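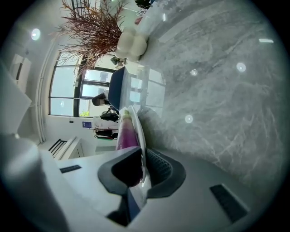
Gripper comparison: frequently asked questions

Which grippers are compared on this page?
Two hand-held grippers, the Komard and the Gerkolano. Both are held in the hand and carry their own camera, so the same person can try them one after the other at the same counter. The Kong arm is a separate matter, see further down.

Why do you test with an aubergine?
It is glossy, it is long, and the weight is not the same at both ends. A wooden block tells us very little about a jaw. The aubergine (our American readers say eggplant) is gripped and the plate is close beside it, so one can also judge how much room the jaw needs next to a raised rim.

Is the black jaw hard or soft?
It is rubbery. The flared shape goes round the object and there is a grooved surface inside the gap. For smooth vegetables we prefer this jaw to the flat fingers. For cards and thin lids we prefer the flat fingers.

The picture from the camera is lying on its side. Is it a fault?
No. The camera is mounted turned, and the controller software turns the picture when you choose "Upright" in the view menu. The recorded file stays as it was taken. If you compare two grippers, please use the same setting for both.

Can I remove the dark circle at the edge of the picture?
You can crop it, but we advise to keep it. The wide view also takes in the room behind the counter, and this helps when you want to find the place of the gripper later.

Do reflections on the counter disturb the tracking?
Sometimes. Polished marble shows the ceiling lights as bright round spots, and the software can take such a spot for a fixed point. Lower the exposure by one step first. If it does not help, put a matt cloth under the object and write it in your notes.

How many grips did you record?
1,685 for the whole comparison. Of these, 670 were made with the Gerkolano and the rest with the Komard. The numbers are not equal, therefore we give all results as a share and never as a sum.

Can the same jaw be used on the Kong arm?
Yes, with the adapter ring. Tighten the 2 screws by hand, then start the controller and let it find the closed position again. Old calibration files must not be used after a change of jaw.

Where can I try the grippers myself?
At our Urinport room, by appointment. You may bring your own objects, if they are clean and fit on the counter.

When was this page last changed?
November 2025. The answers about the Kong wrist camera will be added in December.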